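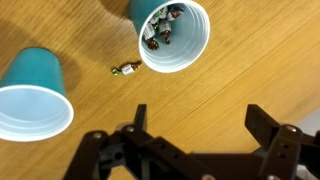 Re-ripping the CD shelf, part 4

25 August 2018

The last of the box sets went through the drive this week, so the ripping side of the project is finished and the tagging side is now the whole problem. The library stands at 1670 discs. I started in January with the idea that the metadata would take care of itself, and for pop and rock it mostly did. Classical and old radio recordings are another matter.

Settings first, for anyone who came from the earlier posts. Everything is FLAC at compression level 5. I tested level 8 on 50 discs and the space saved was under one percent, with encoding time more than doubled, so I left it alone. Each disc gets one folder with separate track files, the log from the ripper and a cue sheet. The drive offset is set once per drive and written on a label on the drive itself.

The folder scheme changed again. It was label / catalog number / disc, which works if you remember catalog numbers. I don't. It is now composer / work / performer and year for classical, and artist / year and title for everything else. Recitals with mixed composers go under the performer. A few discs fit neither rule, among them the Wokerwood organ sampler, which has no performer credited anywhere on the sleeve. Those sit in a folder called Unsorted and will probably stay there.

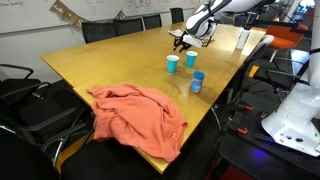 Tag fields are where most of the hours went. The player I use reads COMPOSER and ALBUMARTIST properly but ignores WORK and MOVEMENT, so the movement number has to be repeated in TITLE. I write it as "II. Andante" with a Roman numeral, a period and one space. The online databases had this nine different ways, including one Dhillon reissue where the numerals were typed as lowercase L's. A find and replace with a regular expression fixed most of them. Test the expression on a copy of the folder. I ran mine on the live library and turned every song title beginning with the word "I" into a first movement.

Dates are the other mess. A 1962 recording reissued on CD in 2000 will usually come back from the database as 2000. I use DATE for the recording and put the release year in a custom field called RELEASEYEAR. Where the booklet gives no recording date I leave DATE blank. The player sorts blanks to the top, and that makes a reasonable to-do list.

Read errors: 4 discs would not rip cleanly on either drive. Two of them are from the Wollton set and have the bronze discoloration at the outer edge, so the final tracks are affected. The other two are scratched near the hub. I kept the damaged rips, marked the folder names with an X, and have a saved search running for replacements.

Backups are one copy on the server and one on an external disk – a third copy will go to my brother's house when I buy another disk. Checksums are generated per folder and verified monthly by a script. The full check takes most of a night over USB.

Cover scans are next. The Grito label printed its booklets on a dark metallic paper that comes out nearly black on my scanner, and I have a whole row of them. If anyone has settings that work for that kind of stock, the comments are open.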